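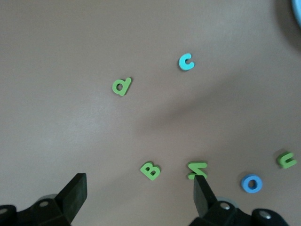 Gritent asked under the December notice whether sorters have to be able to read, and whether someone who mixes up b and d would be turned away. Neither is a condition. The task is defined by shape and color, and a sorter who confuses mirrored letters is as useful to the results as one who does not. The wording below has been changed to make this clear.

CALL FOR PARTICIPANTS: TABLETOP LETTER SORTING
Posted in December by the Galtero Materials Group

Galtero is recruiting adults for a study of how people sort and clear small loose items on a flat work surface. The items are foam alphabet letters in mixed colors, upper and lower case. The study is run at the Prinetti building, ground floor. The results will be used to revise the Nasr sorting set, a boxed activity kit for classrooms and clinics.

What the session consists of

Each participant sits at a table and works through a series of layouts. In a layout, letters are placed on the surface at arbitrary angles, and plates are set within reach. The participant is given a rule and applies it until no letters are left on the surface. Rules used so far:

- by color, one color family to a plate
- by case, capitals on one plate and lowercase on another
- by outline, closed shapes (o, B, p) apart from open ones (c, w, x)
- free sort, with the participant stating the rule afterward

Some letters change identity when turned. A c on its back can pass for a u, and an N on its side can pass for a Z. Participants should sort by what they take the letter to be and move on. There is no penalty for a reading that differs from the answer sheet. Disagreements are logged and form a large part of the analysis.

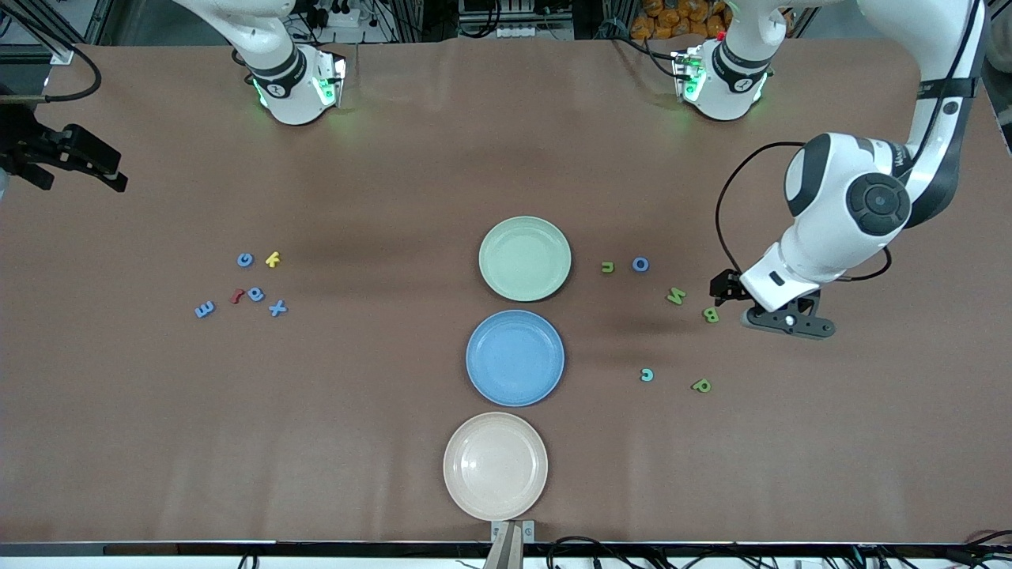 Table layout with three plates and letters on both sides.

Plates are kept close together so that reach distance does not vary much between them. Letters start flat. Participants may slide, pinch or lift them, with one hand or two, but may not stack them on the surface before placing. Stacking on a plate is allowed.

Blues and greens are the known problem. A teal letter may be judged blue by one person and green by the next, and the current Nasr instructions do not say which is correct. One block of the session is given over to this question. It uses only letters in that range, and participants are asked to name each color aloud before placing it.

Who can take part

Applicants must be 18 or older and able to sit at a table for the length of a session, with one break. Corrected vision is fine. Applicants with color vision differences are wanted and should say so on the form, so that they can be assigned to the right group. Left-handed applicants are also in short supply. No experience is needed. People who have worked on earlier versions of the Nasr set are not eligible.

Long nails, rings and bracelets interfere with the foam. Rings and bracelets must be removed before starting. Lockers are provided.

Time and payment

A full place consists of four sessions, all in the morning, starting at 9:30. Payment is $400 for the four, made after the last one. Participants who withdraw early are paid for the sessions they have finished. Parking at the Prinetti building is free but limited, and the gate code is sent with the confirmation.

Data

The log records the letter, the plate and the time of each placement. The pilot log held 952 placements. The target for the main study is 3000 usable placements, after removal of dropped items and restarts. Logs are stored under a participant number. Names are kept in a separate file and deleted when payment has cleared.

How to apply

Request the form from the Galtero front desk or by phone at extension 3667. State the following:

1. Age
2. Dominant hand
3. Any known color vision difference
4. Mornings on which you are not available
5. Whether you need a raised table or a chair without arms

Applications are read in the order received. Incomplete forms are returned once for correction. Places are confirmed in writing, and an unconfirmed applicant should not come to the building.

Contact: Galtero Materials Group, Prinetti building, ext. 3667 | © Galtero. All rights reserved. | Back to top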